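**Rakby opens kitchen reuse store in former Louro furniture hall**

Rakby will open its second store for used kitchens in November, in the hall that housed the Louro furniture outlet until last spring. The store sells complete kitchens, single cabinets, countertops, sinks and built-in appliances taken out of homes before remodeling.

The new location has room for 264 cabinets on the floor at any one time, along with a separate area for countertops and a workshop where doors are rehung and hinges replaced. Rakby's first store, on Drumen Street, has run out of space and will stay open as a drop-off point and parts counter.

"People call us when the contractor is already booked and they have a week to clear the room," said Marichka Hladun. "We measure it, take it out in one visit and label every piece so it can go back together in another house."

Rakby removed nearly 600 kitchens over the past year. Most were less than fifteen years old. Owners pay nothing for removal if the kitchen can be resold, and receive a store credit once it has been sold. Kitchens with water damage or missing parts are broken down, and the usable doors, drawers and handles go to the parts counter.

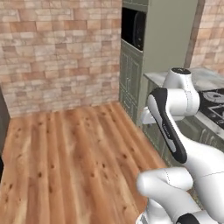
Fedent, the flooring and tile dealer next door, welcomed the news and said its customers often ask where an old kitchen can go when a new floor is put in. The dealer will hand out Rakby's removal form at its own counter and expects the shared parking lot to be busier on weekends, so it has asked for the loading lane along the north wall to be kept clear.

Rakby has agreed to that request. Pickups of full kitchens will be handled at the rear doors, by appointment, between 7 a.m. and noon. Smaller items can be carried out through the front at any time during store hours.

Prices at the new store start at 300 dollars for a small complete kitchen without appliances. Each kitchen is sold with a floor plan of its original layout and a list of parts, including fillers and end panels. Buyers can bring their own room measurements, and staff will work out which cabinets fit and which need to be swapped or cut down – a service that is free with the purchase of a complete kitchen.
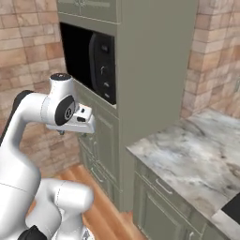
Built-in appliances are tested in the workshop before they go on sale and carry a 90-day store warranty. Gas ranges are not accepted. Refrigerators are taken only as part of a full kitchen, and must be emptied and unplugged the day before removal.

The store will also offer an evening class on painting and refitting cabinet doors. The first session is planned for the month after opening, and sign-up will be at the front desk.

Owners who are planning a remodel are asked to contact Rakby at least three weeks ahead, with photos and the rough age of the kitchen. Removal forms are available now at the Drumen Street counter.

**Press contact:** Marichka Hladun, Rakby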